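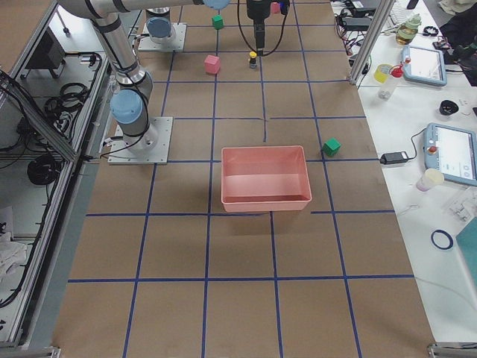 One reply from the Ghanem site was that a taped grid is a waste of tape, and that anyone laying out a table should score the lines once and be done with it. Start the talk with that objection.

Slide 1. Why tape at all. Scored lines stay where they are. Tape can be pulled up and laid again when the bin size changes. Korneven relaid its table in January, after 103 days on the old spacing.

Slide 2. Wear. Point to the breaks in the lines. A short break still reads as a line from a normal working distance. Stadilix replaces a strip when the missing part is longer than 70 mm. Do not read out the whole table of limits, it is in the handout.

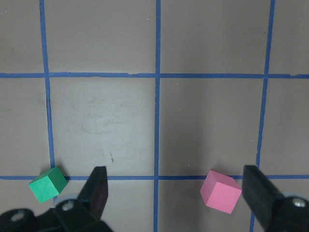
Blue tape grid: torn bits in the upper cross strip, green cube at the left strip.

Slide 3. Straightness. Strips pulled by hand wander. Snap a chalk line first, press the tape down from the middle outward, then cut. Allow roughly 2,000 mm of tape per strip on a large table, including waste.

Slide 4. Bin and cubes. The pink bin needs a fixed cell. Cubes go back to their start cells between runs. Pause for questions on cell numbering.

Hillano Bench Layout Notes | Thursday, February 8, 2018
Print | E-mail this page
Shares: 2
Contact | Copyright Hillano | Back to top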